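Subject: Re: [tuminstead-makers] Is the Pruvthorpe open day worth the drive?

Hello all,

I meant to answer this on Sunday evening and then the kettle went on, and you know how that goes. The question, for anyone who has lost the thread:

> Has anybody been to one of the Prolia open days over at Pruvthorpe?
> I'm wondering whether to bring my two (nine and 11) or whether it's
> all men in lanyards talking about torque. Also is there parking, and
> do they let you get near the robots?

Well, I went to the April one and I'd say yes, do bring them! There was one lanyard, and he was very nice. You want Unit 23, right at the far end of the estate past the tile warehouse, and the parking is free but fills up early. I took the 353 bus in the end and walked the last bit, which was perfectly pleasant apart from the roundabout.

They have the two-armed benches in the long room on the left as you come in, and that's where I spent most of my morning (my husband went off to find the tea and I didn't see him again for quite a while). The one I liked best has been done up inside with wallpaper, a sort of old-fashioned damask like my gran's hallway, and a ferny mat with orange flowers for the arms to work over. 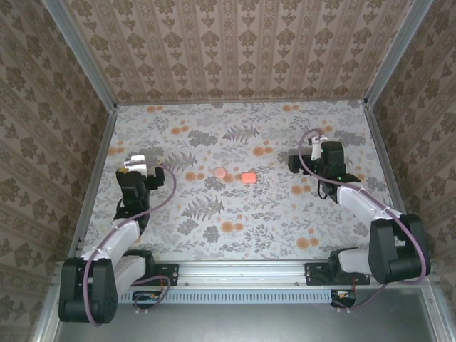

The talk starts at 11 and it's worth being in your seat for it, because the young woman giving it was splendid. She explained that getting an arm to go to the same spot over and over is the old, easy part, and that what they're working on at Prolia is getting two arms to share a job - one holding, say, while the other fetches, or passing a thing across the middle without either of them letting go too soon. She had us try it with our neighbours, eyes shut, with a pencil. I dropped mine twice, so I have a good deal more sympathy for the machines now.

As to getting near, you can stand right up at the benches and nobody hurries you along. Children were let through to the front. The arms go at a fairly gentle pace, and I found I'd been holding my breath a good part of the time while I waited for the grippers to close up on something small.

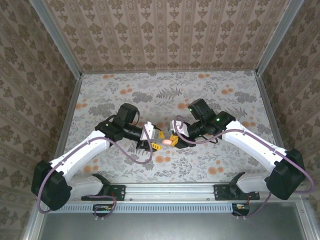
Both grippers in towards the middle, with the little pink-orange piece between them.

In the back room there's a display on the Nedeljković method, which as far as I could follow is a way of working out which arm ought to move first. I'm afraid I got lost at the second board, but the gentleman beside me was taking notes, so it must be good if you have the maths. Your nine-year-old may prefer the table of old motors and gears you can take apart - there's a tub of screwdrivers and they don't seem to mind if things go back together wrong.

Do take sandwiches. The tea was fine but the biscuits had gone by noon. And if anyone from Tuminstead is driving to the next one and has a spare seat, I'd love a lift, and I'll bring a flask and a cake.

All the best to everyone, and sorry again for the slow reply.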